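Skov Presents New Bathroom Storage Plan for Small Homes

HOSHAM, December 27, 2020 – Skov, a home design company based in Hosham, has today presented the Drundine, a bathroom plan made for houses and apartments where the bathroom is small and the family is not. The plan will be offered in all new Skov homes at the Flalgate development, and it can also be ordered by owners who want to renovate an existing bathroom.

The Drundine puts all storage on one wall. A tall cabinet stands beside the door, a shallow cabinet runs above the sink, and between the two there is an open shelf at the height of the hand. The opposite wall stays free for the shower and the towel rail. In this way the door can open completely, and two persons can use the room in the morning without disturbing each other.

"For many years we have drawn bathrooms starting from the bathtub," said Veronica Roman, head of interior planning at Skov. "With this plan we started from the small things. We asked the families where they keep the soap, the hairbrush, the medicine and the extra paper. Very often the answer was the edge of the sink or the floor."
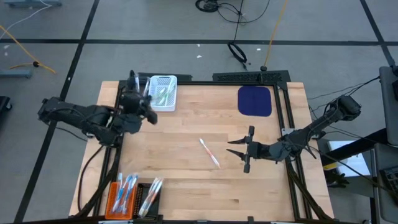

The shallow cabinet is 19 centimeters deep and has doors which slide to the side. Skov chose sliding doors after visits to customers in July, when several of them complained that they hit their head on an open cabinet door while washing the face. Inside, the shelves can be moved up and down without tools. The lowest part has no door, so that children can reach their own things.

The tall cabinet is 60 centimeters wide and has a pull-out laundry bin at the bottom. Above it there are four deep shelves for towels and one drawer with a lock, intended for medicine and cleaning products. Owners can choose between white, light gray and a pale green, and the handles are the same as in the Skov kitchens.

The plan was developed by Svend Brøndum and Bent Brøndum, who have worked together on the interiors of Skov homes since the first houses in Hosham. According to Svend Brøndum, the most difficult part was the ventilation. A wall full of cabinets can keep moisture behind it, and therefore the Drundine is mounted with a small gap at the back and an air opening near the ceiling.

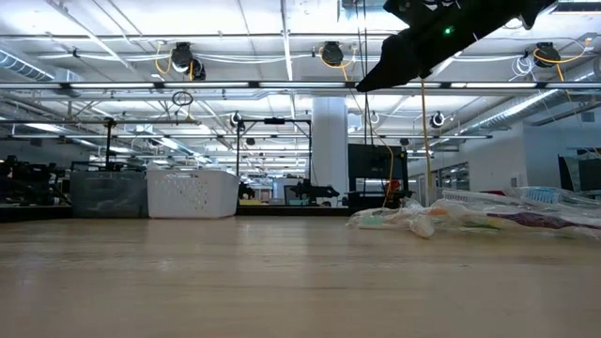 The open shelf is the part that received the most discussion during the design work. It is meant for the things that are used every day, while the reserve is kept higher up, behind the doors. A family that buys for several months at once, for example toothbrushes still in their clear plastic bags, can put the whole supply on the top shelf of the shallow cabinet and take down one at a time. The open shelf has a raised front edge, and its surface can be wiped with a damp cloth.

"We moved in with two teenagers and one bathroom, and I was a little worried," said Dagný Baldursdóttir, who lives in one of the first homes at Flalgate where the plan was tested. "Now each of us has one shelf. My son still leaves his towel on the floor, but there is a place for it."

Flalgate will have 97 homes when the last building is finished. Visitors can see the Drundine in the show home, where the bathroom is fully installed, with running water and lighting. Visits are by appointment only, for one household at a time.

Owners of older Skov homes can ask for a measuring visit. The company keeps the drawings of all houses it has built after 2000 – for these houses the first proposal can usually be made without a visit.

Orders for the Drundine are open now. Questions from the press can be directed to Archie Strachan, press contact, at the Skov office in Hosham.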